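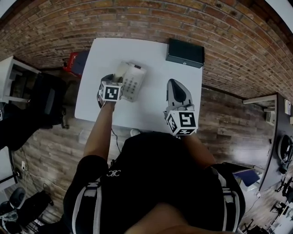 Left hand on the phone, gripper in the right. Brick wall for company.

5/1/22

I meant to write this up last night and fell asleep on the sofa with my shoes on, so it's going in now over breakfast, while I still remember how it felt.

I love the new job. There, written down! When they told us in the autumn that the front desk at Pillora was going to be partly automated I went home and was short with everybody for a week. Thirteen years (well, 13 if you count the one when I was mostly in the post room) of picking up phones, putting callers through, moving things from one side of a desk to the other, and now a machine was going to do it. I had my speech ready for Shagufta and everything. And then she asked if I'd like to be one of the people who shows it how.

So that's what I do. I put the glove on, I take hold of the gripper, and I do ordinary desk jobs at the white table. Telephone work mostly, this week. You'd think I could do a telephone asleep. But one hand in a glove with a great cube on top of it and the other hand being a pair of jaws makes you think about every little thing. Where do my fingers go first? Do I steady the base before I go for the handset? I've always done it, I never once knew I did it. Algirdas says my habits are worth more to him than the manual, and he isn't a man who hands out compliments, so I've been carrying that one round with me.

The gripper is growing on me. The first few days my wrist ached and I kept trying to use my thumb inside it as if it was a mitten. Now I come at things lower and slower and let the pad meet them. Hina is still better than me, she has such a light touch, but I'm catching up. We did 443 good takes between us before the break, which Sutrisno wrote on the whiteboard and underlined twice. The target for this part is 3202. I laughed when I first heard it and now I think we might get there by June.

What's changed most is the talking. On the old desk you could sit beside somebody all day and never get past the weather, with a call always coming in just as it got interesting. Now we stop after every batch and argue about how a person picks up a phone! Asger does it from underneath, like lifting a kitten. Hina goes straight over the top. We both thought the other one was mad, and Algirdas wanted both.

It isn't all lovely. My shoulders know about it by four o'clock. And I do think about the evening shift, because seven of them used to cover the phones and there will be fewer once Gralis is running, whatever the nice letter said. Two have come over to us and are happy. One went to Wilczyńska and sends me pictures of her new desk. The others are still waiting to hear. I asked Shagufta straight out and she said she didn't know yet, and I believed her, but I'm going to ask again next week and keep on asking.

Today I want to try the handset starting with my left hand further back, as I think I crowd it. Also must ask if we can raise the table a touch, Hina is taller than me and even I'm stooping. Bring the soft plasters. Bring Asger's book back, she's been very patient.

Bus in ten minutes and I haven't found my other glove (the woolly sort).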